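The Last Reel

Svend Kirkegaard had run the projector in Furtună for 11 years when the owner sold the building. The last film was a comedy called Nivotcombe, about two brothers who inherit a ferry. He had seen it four times and still liked the ending.

Two people bought tickets. One left before the ferry sank.

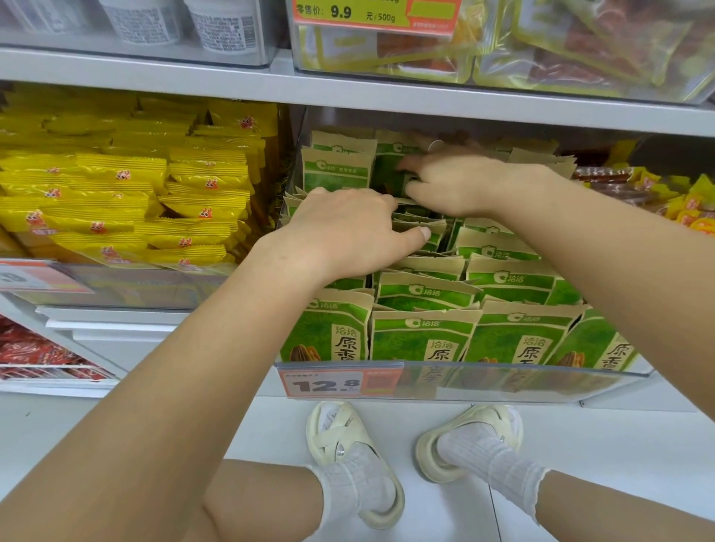 Svend let the credits run to the end – he always did – and then went down to open the doors. The woman in row two was still sitting there with her coat on.

"Do they get the boat back?" she asked. "I fell asleep."

"They do," he said, and went up to rewind it.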